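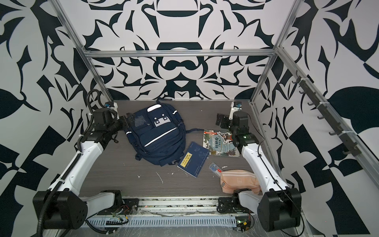

Gripper comparison, work package 2: progress to the end of July
Prepared for the Trondberg fund by Hildegard Meinecke

Status
Work is on plan for the gripper trials and behind plan for the controller trials. Spending is within the agreed budget.

Work done
Both arms in the bimanual cell have been fitted with parallel grippers and a camera at each wrist. The Sellano fingers were tested first, followed by the Fesano fingers, with the same controller settings for both sets. The task was to pick up school items from the table and place them in a bag. The item set includes a backpack, paperback books, a clear pencil case and a fabric pouch.

Each item was attempted 20 times per finger set. The Sellano fingers completed 16 of the 20 attempts on the pouch. Most failures with either set came from thin books lying flat, where the fingertips met the cover and slid without lifting the edge. Loose straps were the second cause – a strap lying across the table was sometimes gripped together with the item next to it.

Cameras
The wrist views are adequate for the final approach. They are less useful once an item is held, as it fills most of the view. A fixed camera on the cell now covers this stage, and its position will not be changed until the trials end.

Problems
The Janssen controller dropped its connection twice during long runs. The fault has not been reproduced on the bench. Runs affected by it were discarded and repeated, at a cost of four working days.

Spending
Of the equipment line, 4000 euros remains. It is reserved for spare fingers and one replacement wrist cable.

Next period
The Fesano fingers will be retested with a softer pad on the thin books. Controller trials restart once the connection fault has been traced. We ask the fund to agree to move the controller results to the next report.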